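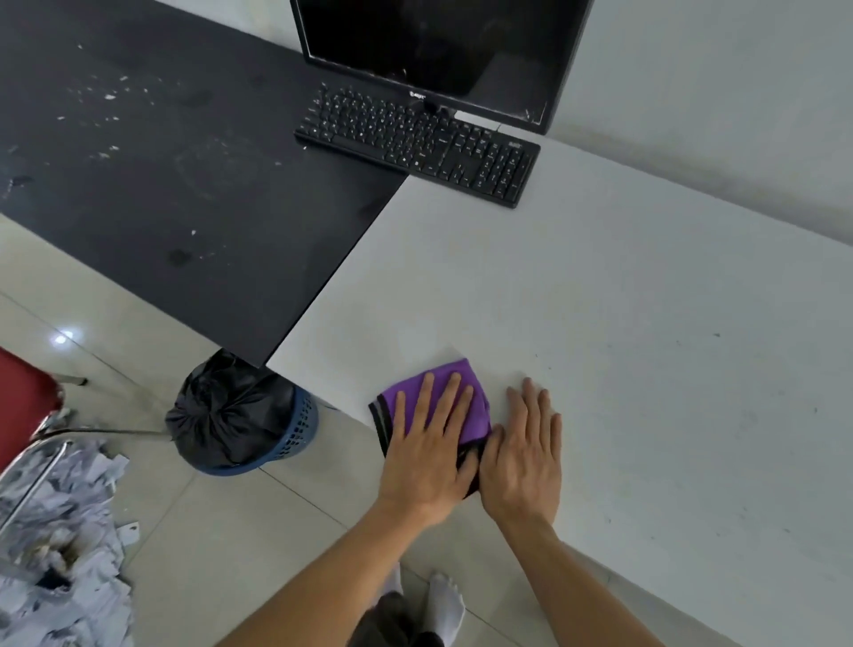 Last changed: 2022-02-18

Desk and floor reset: speaker notes

Talk length: 20 minutes, plus 10 for questions. Venue: Futusstead office, ground floor. Slide numbers are given where the slide changes. Text in capitals is for the speaker and is not read out.

SLIDE 1. Title. Leave up while people sit down.

SLIDE 2. Scope

This talk covers the end-of-day reset of shared desks. It covers tabletops, the floor directly under and beside the tables, and the waste bin. It does not cover carpets, windows, kitchen appliances or the inside of any computer equipment. Those are handled under the Besico contract and the schedule for them is on the intranet.

The word "reset" is used on purpose. A reset returns the desk to a condition in which the next person can sit down and start work. It is a lower standard than the monthly deep clean, and it should take 9 minutes per pair of tables. If it takes much longer, something has been left over from a previous day and should be logged.

SLIDE 3. Cloths

Microfiber only for tabletops. Paper towels leave lint on dark surfaces and push grit around on light ones. The cloth is folded in half and then in half again, so that it makes a pad about the size of a hand. A folded pad gives several usable faces. When one face is loaded, turn to the next. When all faces are used, the cloth goes in the wash bag.

A purple cloth is fine for desks. At Futusstead the color has no special meaning at the moment. At the Doucette site the colors are assigned by area, so anyone covering there should read the card on the supply cupboard first.

Pressure: flat hand on top of the cloth, fingers spread. Fingertip pressure cleans a strip two fingers wide and misses the rest. Keep the other hand on the table if the table moves.

DEMONSTRATE FOLD. DO IT TWICE, SECOND TIME SLOWLY.

SLIDE 4. White tops and black tops

Many of our work areas have a white table butted against a black one. The two surfaces show different dirt. On white, look for gray smudges and small dark specks. On black, look for crumbs, pale flecks, ring stains and scuffs. A black top that looks acceptable from the chair often looks bad from the side, so check it from a low angle with the light behind it.

Order of work: dry crumbs off first, then damp wipe, then dry wipe. Crumbs that are wetted turn to paste and get dragged into the seam between the tables. Clear the seam last, using the folded edge of the cloth.

Scuffs that remain after two passes are left alone. Do not use the abrasive side of a sponge on either color. Pandlow supplied the tops and their care sheet rules out scouring pads, powder cleaners and anything containing bleach. Mark the scuff on the log and move on.

SLIDE 5. Keyboards and monitors

Keyboards are lifted and wiped under. They are not sprayed. Put the spray on the cloth, away from the desk, and wipe the keys with a face of the cloth that has been wrung out hard. Return the keyboard to where it was found.

Monitors are wiped only when switched off. Dry cloth, clean face, no spray. The stand base may be damp wiped. Cables are lifted, wiped under and put back down without tension. If a cable has come out of its socket, leave it out and log it. The person who owns the setup will know what it is for.

QUESTION USUALLY ASKED AT THIS POINT: alcohol wipes on screens. The reply is no.

SLIDE 6. Floor

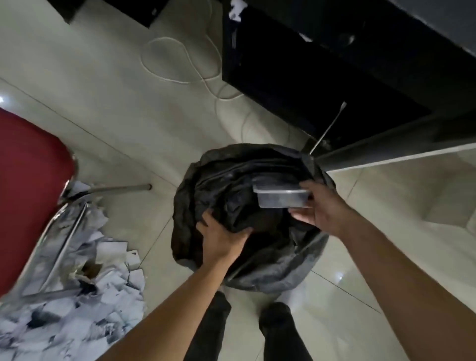 Bin work and floor work are done together, after the tables, so that anything knocked off a table is picked up in the same pass. Start by putting loose rigid items into the bag by hand, one at a time. A clear food container with a flat rim, for instance, goes in on the side of the opening where there is room for it while the other hand pushes the bag down in the middle. Dropped in from a height it tends to sit across the opening and block it. Check that containers are empty before they go in. Containers with liquid are emptied in the kitchen sink first.

Paper is the slow part. Torn paper collects around chair legs and under seats, where a broom does not reach. Move the chair out completely. On chairs with tube frames, check beneath the horizontal legs and around the feet. Pick up the bulk of the pile by hand and sweep the remainder. Do not try to sweep the whole pile in one go on glossy tile, as the flat pieces slide under the brush.

Printed paper with names, account details or drawings goes in the locked console, even if already torn. Unmarked scraps go in paper recycling. If the pile is mixed and there is no time to sort it, treat all of it as confidential.

SLIDE 7. Bag handling

The liner should be folded over the rim of the bin all the way round before anything goes in. If it has slipped on one side, fix it before adding more. Press the contents down with an open hand in the folds of the bag, and stop if anything sharp is felt. Gloves are in the cupboard and are required for broken glass or ceramic.

Tie off at three-quarters full. Over 10 kilos, split the load into 2 bags.

SLIDE 8. Log

One line per work area: time, initials, items not completed. Items not completed include stains left, scuffs, unplugged cables and damaged liners. Blank lines cause trouble later because they can mean either that the area was fine or that it was skipped. Write "none" if there is nothing to report.

The February log sheets have an extra column for cloth count. Fill it in. The Doucette numbers are already in and the reorder will be based on both sites.

SLIDE 9. Supplies

Cloths, liners and gloves are on the second shelf. Spray bottles are on the floor of the cupboard. Refill to the line and relabel if the label has come off.

QUESTIONS. LEAVE SLIDE 9 UP. COLLECT THE DEMONSTRATION CLOTHS BEFORE LEAVING THE ROOM.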